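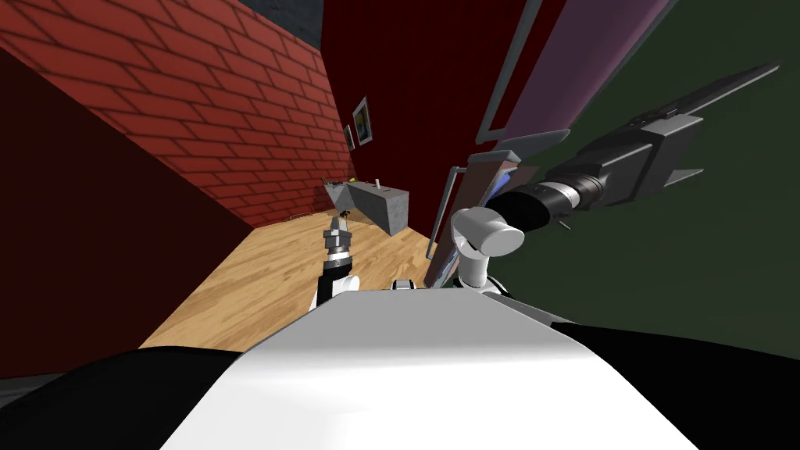 Floating floor or glue down over an old slab?

marnie_k
We are redoing the downstairs in January and I can't settle on how to put the floor in. The room is 433 square feet on a concrete slab. I have a quote from Lusgate for engineered oak, glued down, and one from Planen for the same thickness floated over foam. The glue down quote is higher by a lot. Is it worth it?

tobin433
Glue it. Floated floors sound hollow when you walk on them in shoes. I had one for 11 years and never got used to it.

Sherif Badawi
I would float it. The hollow sound comes from a slab that isn't flat. Get a long straightedge and mark the low spots, fill them, then check again. I did mine over 6 mm underlayment and it is quiet. If a board gets damaged you can also get it out again without a chisel.

tobin433
You can get it out if it's near a wall. From the middle of the room you are taking up half the floor. And 6 mm is too thick for a click joint, it will flex.

Sherif Badawi
Depends on the density. Mine was Sirnix, the firm one. No open joints so far.

pelletstove
Has anyone asked about moisture yet? Tape down a square of plastic and leave it a couple of days, or better, pay for a proper test. Our slab looked dry and it wasn't. The installer had to come back with a membrane and that added 20 percent to the bill.

marnie_k
No test yet. The Lusgate guy said the glue is also a moisture barrier. Is that true?

pelletstove
Some are. Ask which product and read the data sheet - the limits are on it. Gazi told me the same and theirs turned out to be rated lower than my slab.

tobin433
Agree with pellet on that one. Test first, then argue about glue.

marnie_k
OK, I'll book the test before I sign anything. Leaning toward floating if it comes back dry, sorry tobin.

tobin433
Your floor. Leave a proper gap at the walls and don't screw the kitchen island down through it.

11 replies - 6 shares

Contact us | Copyright Floors and Walls Board | Back to top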